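**Flavel office — IT asset meeting, February**

Present: S. Kang (chair), Q. Ye, Y. Wan, S. Jia
Apologies: M. Tan

1. Minutes of the last meeting agreed.
2. Asset register. 2,106 items listed, 241 without a location. Ye to send the list to Brosten.
3. Desktop retirement. Drives to be pulled and logged before the cases leave the building — Wan to update the form.
4. Patwary license renewal. Deferred, quote not received.

Closed 11:40.

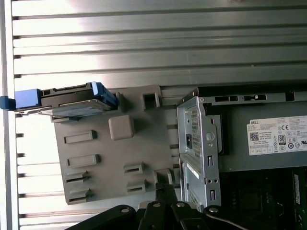

Item 3: desktop interior, drive in blue caddy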